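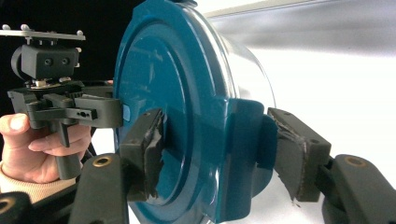
Lids, Jars and the Long Shelf at Rivden

Welcome to the kitchen gallery! We spent a good part of May going through the cupboards at Rivden, and what started as a quick tidy grew into a proper sorting of every container we own (and a few that had been at the back so long we'd forgotten them). By the end we had 415 pieces on the shelf list, and that's before you get to the odd lids, which have a basket to themselves next to the bread bin.

The blue-lidded container

A big teal-blue lid on a silver cylinder, and one of my favorites from the whole cupboard. I love the raised rings stepping round the face of it, and the way the blue shines next to the brushed metal. There's a chunky lug on the rim in the same blue plastic and a little lighter-blue tab as well, so it's an easy one to pick out when you're half awake and looking for coffee.

It lives on the long shelf now, third spot from the window, along with the other lidded things we reach for every morning. The flour and rice went down to the low cupboard, where the big tubs fit without anybody having to climb on a chair, and the tea stayed exactly where it was because moving it caused an uproar.

If you have a container at home that has lost its lid, do bring it along to the swap table at Skerkosero! The basket goes with us every time, and last spring 3 of our strays went home with a perfect match. Mornings are best, before the soup goes on and the table is needed for bowls.

Gallery page viewed 1,818 times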